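Library > Open Textbooks > Running a Small Food Shop > Chapter 4

Chapter 4
Arranging the Goods: Shelves, Floor and Stock

When you finish this chapter, you will be able to plan the shelves of a small grocery, decide which goods deserve the best places, and keep a simple record of dry stock. You will need the floor plan that you drew in Chapter 3, a pencil and a tape measure.

4.1 Why the shelf comes first

Many new shopkeepers buy the goods first and think about the shelves later. I made this mistake in my first shop in Flarcombe. I had 136 packages of rice and flour delivered on the same morning, and they stayed in the corridor until August. Customers had to walk sideways to reach the counter.

A shelf decides how much you can sell, because people seldom ask for a thing they do not see. It also decides how tired you are in the evening. Before you order anything, measure the depth of every board and write it on your plan. 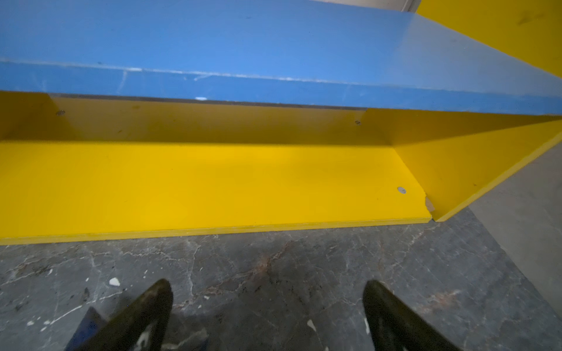 Photo: Arlindo Peixoto

Color is a matter of taste, but it has some practical effect. A strong blue or yellow makes a low shelf easy to notice, and small children do not run into it so often. Paint wears first on the front edge, where hands and boxes pass every day. Keep a little of the same paint in a closed jar and repair the edge once a year.

4.2 Dry goods

By dry goods we mean food that keeps for a long time without cooling: pasta, rice, beans, flour, sugar, salt. For most small shops they bring a modest profit but a steady one. The shop in Zostcombe where I learned the trade lived from them during the whole winter.

Pasta asks for special attention. Long shapes break easily when they stand upright in a box that is too wide. Lay them flat, all in the same direction, and do not put cans over them. Clear packaging helps the customer to judge the product, but it should be kept away from strong sun.

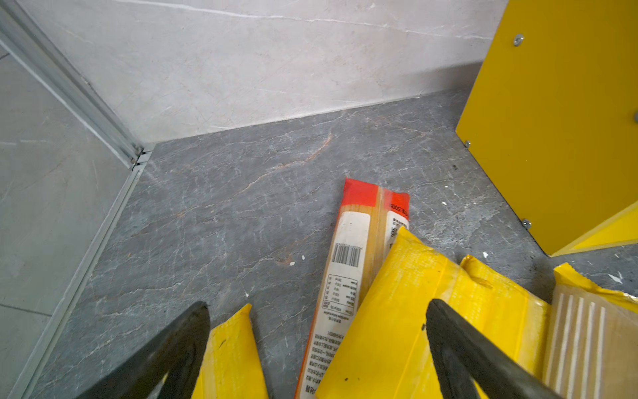

4.3 Moving a shelf unit

Sooner or later you will want to change the plan of the shop. Empty the unit completely before you move it, even if the distance is short. Two persons should lift it, one on each side. When it is in the new place, check the screws and press on each corner with your hand to feel if it rocks.

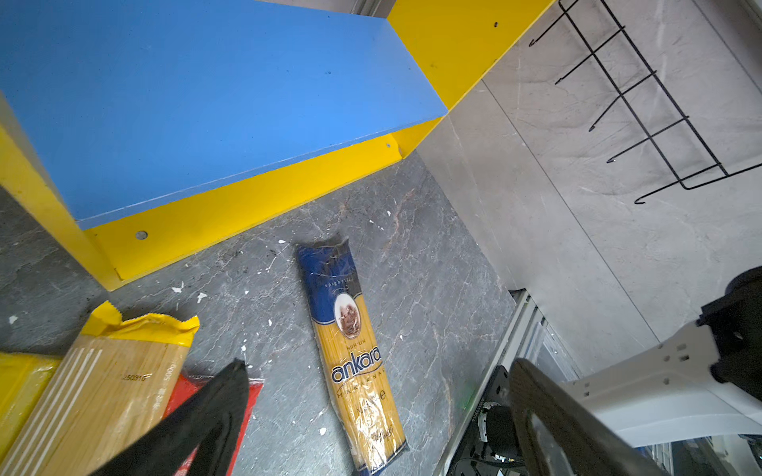 Figure 4.3. Blue and yellow shelf unit on a marble-patterned surface.

Hard floors are easy to wash, but every small difference in level is felt by the shelf. A thin piece of cork under one foot is usually enough. Sweep the place first, as a chip of plaster can lift a corner as well as a stone.

4.4 Counting what you have

Choose one hour in the week for counting and do not change it. Take the packages of one kind, put them together, count them, and write the number before you touch the next kind. In Russide, the wholesaler Bakilana gives its clients a printed card with 6 columns for this purpose. A school notebook serves equally well.

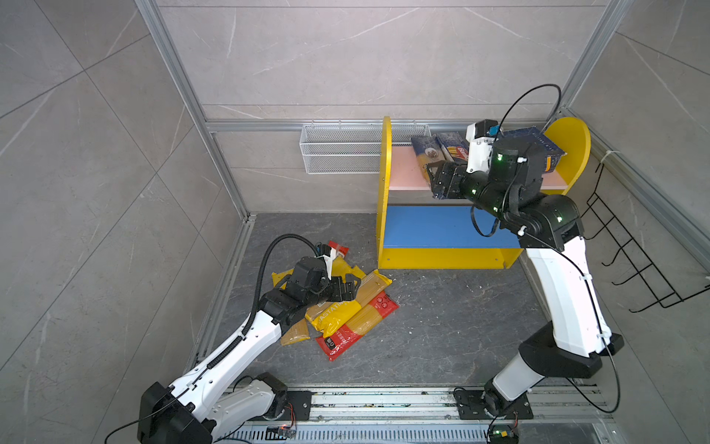

Exercises

1. Measure one shelf in a shop near you and calculate how many packages of spaghetti can lie on it in one layer.
2. Explain to a partner why heavy goods should be kept on the lower boards.
3. Draw a stock card for dry goods and fill it in for one week.

Related chapters
Chapter 3: Drawing the Floor Plan
Chapter 5: Prices and Labels
Chapter 6: Working with a Wholesaler
Glossary of Shop Terms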